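Bench notebook, arm cell, equipment budget
Apr 28, 2019

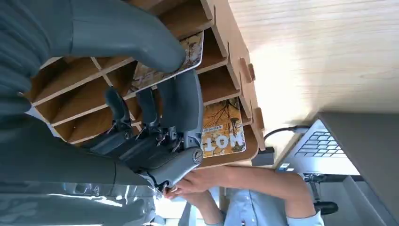

What do we need to buy before the second station can go in?

A second gripper, a spare set of fingers for each hand, a proper bench and a cable kit. The arm itself is already paid for out of last year's money and is not part of this list.

Gripper. Two quotes in. Fanthorpe want 2,595 for the three-finger unit with the mounting plate included. Nair came in at 3,000, plate extra, but they hold spares in the country and the lead time is shorter. Fanthorpe say 28 working days from order. I'm leaning towards Fanthorpe. Need to ask whether their plate fits our bolt pattern or whether we would be drilling it ourselves again.

Fingers. The broad one does most of the work on booklets and thin covers, so order more of those than the narrow ones. Fanthorpe sell them singly, Nair only as a full set. That changes the sums over a year and should go in the comparison sheet. Pads are sold in packs of 30 and we can share a pack between both stations.

Bench. Current plan is to use a desk of the same height as the one we have, so the taught positions carry over with small corrections. Brundico do one with a steel frame. Still waiting for the price. If it is silly money we buy an ordinary desk and brace it.

Shelving. The slotted wooden organiser is fine for shelf tasks and cheap to replace. Get another the same. Check the inside width of the cubbies when it arrives, the tabs can be tight and the dividers move if they are not pushed fully home.

Cables. Longer lead for the laptop, mains strip fixed under the desk, clips. Take from consumables, no need to raise an order.

Not buying this round: second laptop, force sensor, new chair. The sensor goes on the list for next March when the Fukcombe money is renewed.

Open points
Fanthorpe: bolt pattern, warranty on the finger joints, price for two units together
Nair: will they match on the plate
Brundico: chase the bench quote, ask about delivery to the first floor
Us: agree who signs off anything over the card limit

Comparison sheet is in the shared folder under equipment. Add to it, don't start a new one.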